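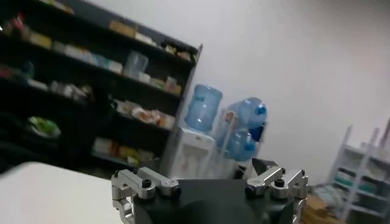 I read the solar rate filing (most of it, anyway)

Posted 3 February 2023

So this has been my life for the last couple of weeks. I get home, I make toast, I open a PDF. The PDF is 285 pages long and it is the rate filing from Fliltalo Power, and if you live in Plulmont and pay an electric bill you are in there somewhere, usually as part of a column labeled "Res. Gen. Svc."

I got into it the way I get into most things, by being mildly annoyed at a flyer. It came folded inside the January bill and said that Fliltalo was "modernizing customer generation credits" and that more information could be found online. I don't have a customer generation credit. I don't have solar panels, I rent half of a duplex and the roof belongs to my landlord. But I know that when a power company uses the word modernizing I should probably go look, and I had a cold that weekend and nothing else going on.

What they want to do

Right now, if you have panels in Plulmont and you make more power than you use, the extra goes out to the grid and you get credited for it at the same price you'd pay to buy it. One in, one out. That's the old deal and a lot of people bought panels on the strength of it.

The new deal would have two parts. The credit drops to what the filing calls the avoided cost rate, meaning what Fliltalo would have paid to get that power somewhere else on the wholesale market. And then there's a monthly grid access charge for solar homes, based on the size of the system – $4 for every kilowatt of panels on your roof. A little system wouldn't pay much. My neighbors across the alley put up a big one on the garage and the house both, and they'd feel it.

People who already have panels would keep the old credit for 2 years and then get moved over. That part made me put my toast down. I kept looking for a longer grandfathering period in the appendices, thinking I'd misread it, and no, there it was again in the tariff sheets at the back. If you financed panels on a long loan and did your math on the old credit, two years is nothing!

The argument for it

I'm going to try to be fair here, and it'll be a bit of an effort.

Fliltalo says that poles and wires and substations and the trucks that come out in an ice storm all cost the same whether or not the sun is shining, and that most of that cost is buried in the price per kilowatt-hour. So if your panels get your bill down close to zero, you're still using the wires every night and you've stopped paying for most of them. Everybody else picks it up. And everybody else includes a lot of renters, like me, and people who couldn't get a loan for panels if they wanted one.

I went in expecting to roll my eyes at that and I didn't, entirely. I am the person they say they're protecting. I'd love to be protected! My bill last month was horrible.

But then I wanted to know how much I'm being protected from, in dollars, and that turned out to be the hard part. The study they lean on was done by an outside consultant, Bralteck, and it has a long section on the total amount being shifted from solar customers to non-solar customers. It has a chart. What it doesn't have (and I looked, and searched, and then scrolled through by hand in case the search was missing things) is a line that says what the average non-solar household would save if the change goes through. I emailed the address on the flyer to ask. I got a very nice reply telling me more information could be found online.

I did my own envelope math with the numbers in the chart and got a figure so small I assumed I'd dropped a decimal, so I'm not putting it here. If you're good at this stuff and want to check me, write and I'll send you the spreadsheet. It's ugly but the formulas are all there.

The argument against it

The other side has been louder, at least on my street. Wikström, the installer whose yard signs you've seen all over the west side, has a page up with a form letter you can sign. I have mixed feelings about form letters. I also have mixed feelings about Wikström, who once left a door hanger on my place every month for most of a year despite the fact that, again, I rent. They have an obvious interest in this and they're not shy about it.

Still, a few of their points seem right to me. Extra solar on a hot afternoon gets used by the house next door, so it barely touches the big lines at all, and the avoided cost rate doesn't count that. The Bralteck study mentions it in a footnote as "not quantified." Seems like a big thing to leave unquantified if you're going to reprice everybody's credit based on the rest.

And then there's the fairness thing, which is where I mostly come down. You can change a deal for new people. They can look at the new terms and decide. Changing it under people who already signed is different, and I'd feel that way about a phone plan or a parking permit too.

The council hearing

Since Fliltalo's franchise runs through the city here, the council gets a say before anything goes to the state. I watched the hearing on the stream, with the sound cutting out whenever anyone moved their papers. Before public comment the clerk read out that the city had received 1,089 written comments. Somebody in the room whistled at that. For comparison, the last big thing was the leaf burning ordinance and I don't think that broke a hundred.

I'd hoped to hear the council ask about the missing household number, and one member did come close. The company's representative said the benefit would be "reflected over time in overall rate stability." No follow-up. I said something out loud to my laptop that I won't type.

The speakers were better. A woman with a dairy operation out past the city line talked about her barn roof for her whole three minutes and never once looked at her notes. A retired man said he didn't have solar, didn't want it, thought the panels were ugly, and also thought a deal was a deal. He got the biggest hand of the night. A younger guy spoke in favor of the change and got a bit of grumbling from the back, which I thought was rude, because he was talking about his mother's electric bill and he'd clearly thought about it.

The council didn't vote. They put it off and asked for a revised proposal, and there was some talk of the state taking it up in September if the city signs off. I've heard two different versions of whether the city can really block it or only object to it very firmly. The city website has both versions, on different pages. I've written to ask about that too.

What I'd take

If anybody asked me (they have not) I'd be okay with some kind of grid charge for new systems. Make it smaller than this one, and put the savings for the rest of us in print, on the bill, as a number. Let the folks who already have panels keep the old credit for as long as a normal loan runs. And I'd want somebody to go measure the afternoon thing in that footnote before anybody sets a price.

I'd also like something for renters besides being mentioned a lot. There's one paragraph on community solar in the whole filing, where you'd buy a share of an array in a field someplace and get the credit on your own bill. The paragraph says Fliltalo "continues to evaluate" it. I went back to the last rate filing and that same sentence is in there, word for word.

Written comments are still open, by the way, and you don't need to use anyone's form. Mine was five sentences. Put your service address on it, because they only sort the ones they can match to an account. If you want to read the filing yourself, start with the tariff sheets at the back and work forward – the executive summary is mostly photos of line crews.

Next post will be the one about the sourdough, I promise. It's not going well either.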